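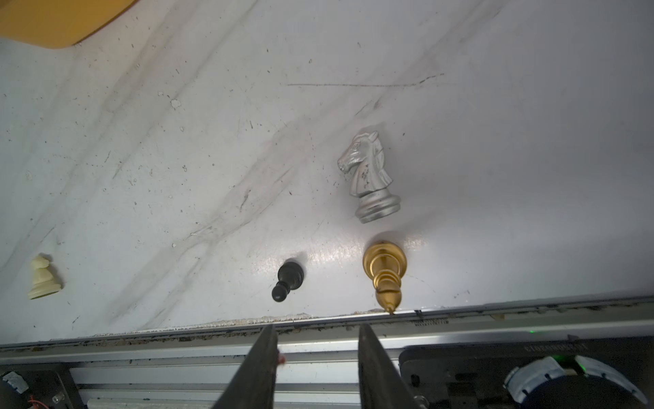

Odd chess pieces wanted for Masside club

August 20, 2023

Masside chess club is asking residents to hand in spare pieces before its new season starts in September. Sets of any size or colour will be taken, including incomplete ones. Knights and pawns are needed most.

Bartosz Krajewska, who runs the club, said 81 pieces had gone missing or been broken over the past 2 years. "A silver knight can play next to a cream one. We only need to tell the sides apart," he said.

Pieces can be left at Jenavgate library during opening hours.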